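## Packing small stuff: your questions

**Why a box and not a proper toiletry bag?**
A bag hides things. A low cardboard box with the flaps folded down lets you see what you own, which can be sobering.
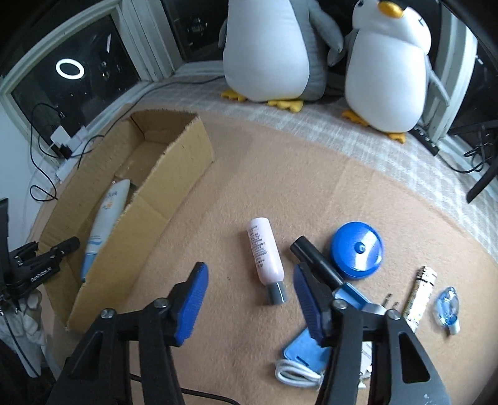 **Do chargers count as toiletries?**
They do in our house. Cables and plugs go in last, coiled, or they wrap themselves round the lotion out of spite.

**What goes in first?**
Sunscreen. It's the biggest tube, and in August it's the one Diarmuid Moriarty leaves on the hall table every single time. Lay it diagonally if it won't go straight. 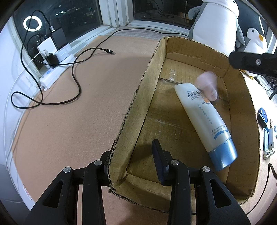
**Does the cap need tape?**
Tighten it and put a sock over it. Tape takes the print off, and then you're guessing which tube is toothpaste. I have guessed wrong.

**Can I reuse the box?**
Until the bottom gives way. Mine has done 16 trips and looks it.

**Who do I complain to?**
Eimear Egan, Fridays, after her tea.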